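Setting up a T-shirt folding trial on a two-arm bench

Can a machine do the laundry yet? For one chore, folding a T-shirt that has already been washed and dried, the answer depends on how the trial is set up and what counts as a fold. The procedure below is the one Wiesława Baran and I use for the Limen trials. It assumes two bench-mounted arms with parallel grippers, already calibrated to a common origin.

1. Prepare the table

Use a plain, light-coloured top. Patterned laminate confuses the cloth outline. Ours is 920 mm deep. Fit side and back walls in the same colour family so that daylight changes don't shift the exposure.

Put unfolded garments in a basket at one back corner and reserve the other back corner for the finished stack. Keep both inside the reach of the nearer arm.

2. Check the cables

Run each arm through its full range at low speed with nothing on the table. Cable loops need enough slack for wrist rotation but must not drag on the cloth. Re-tie and repeat if they do.

3. Start from a realistic state

Many published results begin with a shirt laid flat and square. A household does not supply shirts in that condition. Drop the garment from the basket onto the centre of the table and leave it as it lands.
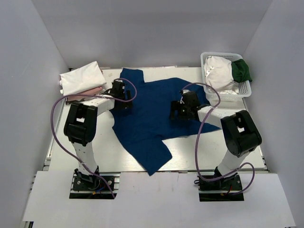

Navy T-shirt on the bench, grippers over the cloth. Folded stack at back left, basket at back right.

4. Flatten before folding

Most failures happen at this step. The controller has to find two points on the hem or shoulders, grip a single layer at each, and pull outward without lifting the far side. If either gripper takes two layers, release and retry. Allow 2 retries, then log a failure.

5. Fold, stack and score

Fold the sleeves in, then bring the hem to the collar. Record the time from first contact to release on the stack. A fold passes if no sleeve protrudes and the edges line up within 30 mm.

Results so far

In August we logged 122 attempts. Dark shirts were harder than pale ones, as creases show poorly in the depth data. A person is still much faster, and we would not yet leave the bench running unattended. Ignacio Park is rewriting the grasp selection in step 4, and the scoring sheet will be revised when that work is merged.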